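We use cookies to remember your preferences and see which posts get read. Accept all | Manage settings

The Dreltier wall planner, eight months in

July 12, 2025

I bought this planner last November, when I was in that yearly mood of wanting to sort out my whole life before Christmas (you know the one!). I'd tried apps and I'd tried a diary in my handbag, and what I was left with was three half-filled systems and two missed dentist appointments. So I went big. The Dreltier is a wipe-clean family planner that hangs on the wall, with 26 fortnightly sheets, a pen clip and a strip down the side for jobs that haven't got a day yet.

The strip is the best thing about it by miles. I used to write every little task into a date and then feel rotten when I moved it. Now "ring the plumber" just sits in the strip until I've got a proper gap, and I only carry things across when I know they'll fit. My Tuesday-ish panic about the week ahead has nearly gone – I do one ten-minute look at the wall with a cup of tea and leave it at that.
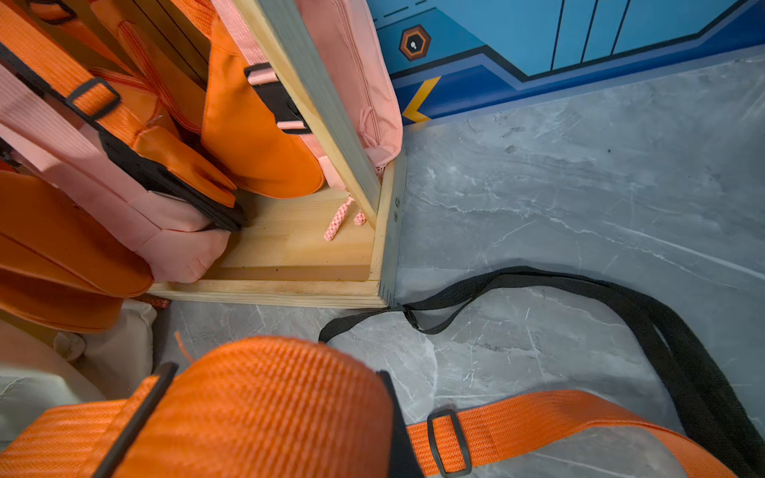
The pens are another story. You get four in the box, and the green one was faint from the start. I swapped them all for a Plaltent set, which has a finer tip, so I can fit three things in a square if I write small. They wipe off fine with a dry cloth for the first week or so. Leave anything longer than that and you'll want a damp one and a bit of elbow.

Hanging it was fiddly. The sticky pads that come with it gave up on our painted wall overnight and I ended up using two screws, so do measure before you order, it's wider than it looks online. I also wish the weekend squares were the same size as the others. Our weekends are the busy bit!

Before this I had the Eline desk pad, which is lovely paper and much prettier, but it lived under a pile of post and only I ever saw it. With the Dreltier the rest of the house reads it too, and they've even started adding their own things. Badly spelt, but added.

Would I buy it again? Yes, with different pens. I'd give it 8 out of 10, and I've already got my eye on the refill sheets.

Comments (3)

plannerpest: Did you find the sheets curl at the corners? Mine did by spring and I've got bulldog clips on it now.

MossyGate: I use the Skála one, no side strip but the magnets are really strong. Might try a strip of paper next to it after reading this.

twocupsplease: Thanks for the tip about the sticky pads, just ordered and I'll get the drill out!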